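Prosser Library Extends Evening Study Hours Through Spring

The Prosser Public Library will keep its second-floor study rooms open until 9 p.m. beginning in October, the library board announced following its regular meeting. The rooms currently close at 6 p.m. The longer schedule will remain in place through the end of the spring school term.

The decision follows a survey of cardholders conducted over the summer. The library received 2281 completed responses, and evening access to quiet space was the most frequent request. Many of those who asked for it were adults enrolled in certificate courses who cannot reach the building before the end of the working day.

"Our evening patrons have been clear about what they need," said Birsen Sönmez, director of the library. "They need a table, good light and a place to plug in, and they need these after dinner. The new schedule responds to that."
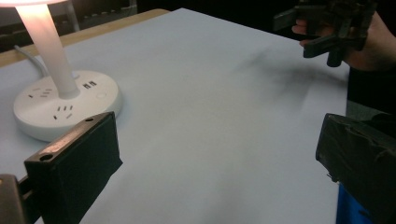 Under the new schedule, study tables may be reserved for up to three hours at a time. Reservations can be made by telephone or at the front desk and will be held for 15 minutes past the starting time. Tables that have not been reserved will be available to walk-in visitors. A valid library card is required after 6 p.m.

The main floor, including the children's collection and the periodicals room, will keep its present hours. Visitors arriving in the evening should use the Grusitz Street entrance, as the front doors will be locked at the usual time. The elevator will operate until closing.

Funding for the additional staff hours comes from the library's operating budget and from a grant of $3000 awarded by the Plaltholm Fund for adult education. Trefor Gittins, who oversees public services, said that two part-time positions will be filled before the new hours take effect. Applications are being accepted at the administrative office.

The library will record evening attendance each month and report the figures to the board in the spring. The Skundstead branch is not included in the present change. Its hours will be reviewed separately when repairs to the branch's heating system are complete.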